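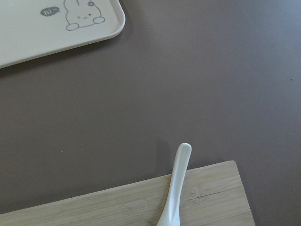
A reader in Paler writes that her kettle furred up twice as fast over the summer, that her plastic kitchenware now dries with a grey film, and that the supply must therefore have been changed without notice. The first two points match other reports from the lower end of the district. The third is partly correct. In June the Rotevgate reservoir was taken down for relining, and the lower zone was fed from the Lomovano boreholes until the work was finished.

Borehole water in this area passes through chalk and picks up calcium on the way. The Rotevgate supply normally measures 138 milligrams per litre as calcium carbonate. The mixed supply during the relining measured 200. Both values are safe to drink and neither needs treatment for health reasons. The higher one leaves more scale on anything that is heated or left to dry in air.

What the film is

When hard water dries on a surface, the dissolved minerals stay behind. On glass this shows as spots with a sharp outer ring. On pale plastic it shows as a dull patch, often mistaken for scratching or for detergent that has not been rinsed off. A simple check is to put a drop of white vinegar on the patch and leave it for a minute. Scale softens and wipes away. Scratching does not change. Detergent residue comes off with warm water alone, so try that first.

Bamboo and wood behave differently. The water soaks in at the end grain and the minerals are left just under the surface, where they make the board look chalky. Vinegar should be kept brief on these. Wipe it on, rinse, dry with a cloth and stand the board on its edge with air on both sides. A thin coat of food-grade mineral oil slows the uptake of water. Leave it overnight and wipe off the excess.

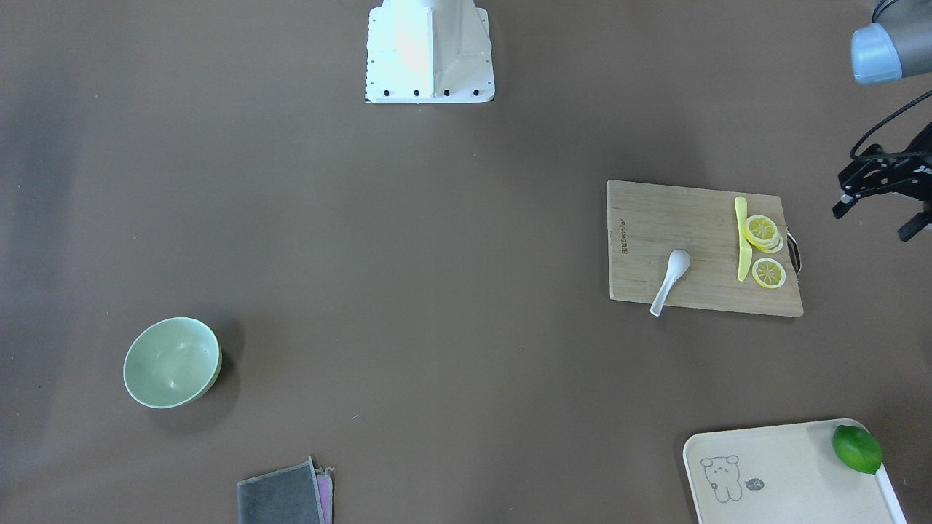
Dishwasher settings

Most built-in softeners are set by the fitter and then forgotten. The setting should follow the hardness of the supply, and the conversion table is normally near the back of the handbook. Check which unit the table uses before reading across. German degrees, French degrees and milligrams per litre are all in common use and the numbers are not interchangeable. For milligrams per litre as calcium carbonate, divide by 17.8 to get German degrees, or by 10 to get French degrees.

Anyone in the lower zone with the softener turned up in the summer can now return it to the earlier setting. Too high a setting wastes salt and can leave glassware cloudy in a way that vinegar will not remove.

Lightweight plastic items should go in the top rack, clear of the heating element, and only if they are marked as dishwasher safe. Printed designs last longer with hand washing. Use a soft cloth and avoid cream cleaners, which take off the print along with the scale. 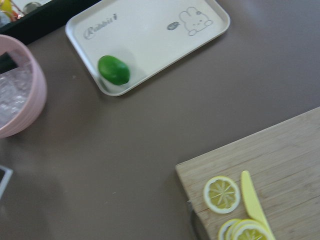 White tray with printed rabbit, and a toy lime.

Jug filters

Several households have asked whether the Kabbaj jug cartridge is worth fitting. It reduces hardness in water for kettles and coffee machines and has no effect on anything washed at the tap. Write the fitting date on the lid and change the cartridge at the interval given on the box. Keep the filled jug in the fridge.

Hardness readings for each zone are posted on the noticeboard at the Rotevgate pumping station. The latest sheet is dated 18 November 2022.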